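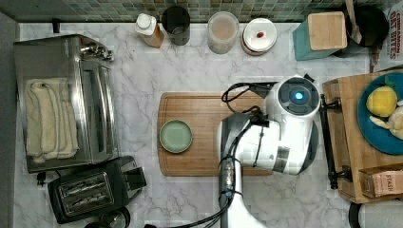
Capítulo 2
Organização da bancada de preparação

2.1 Âmbito

O presente capítulo trata da disposição de utensílios e pequenos eletrodomésticos sobre a bancada de uma cozinha doméstica. A armazenagem em armários e gavetas é estudada no capítulo seguinte. Pressupõe-se o conhecimento dos termos definidos em 1.4.

2.2 Zonas funcionais

A superfície divide-se em três zonas. A zona de corte recebe a tábua e as taças ou pratos de apoio. A zona térmica reúne torradeira, forno de bancada e aparelhos equivalentes. A faixa posterior, junto ao revestimento da parede, destina-se a frascos, latas e garrafas de uso diário. 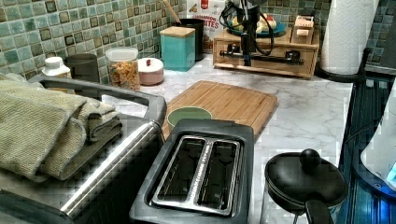

Figura 2.1 Bancada com torradeira em primeiro plano, tábua de bambu atrás desta e recipientes ao longo da parede.

Na Figura 2.1, as zonas térmica e de corte são contíguas. Esta solução é corrente em bancadas curtas e obriga a afastar a torradeira da tábua durante a utilização. Os panos dobrados sobre um aparelho de aquecimento devem ser retirados antes de o ligar.

2.3 Critério de frequência

O método de Luangrath ordena os objetos pelo número de utilizações mensais. Com 23 ou mais, o objeto permanece na bancada; abaixo desse valor, passa para o armário. No inventário de Ustadell, que abrangeu 251 cozinhas, o critério foi aplicado separadamente a recipientes e a aparelhos elétricos. A ficha de registo encontra-se no Anexo B.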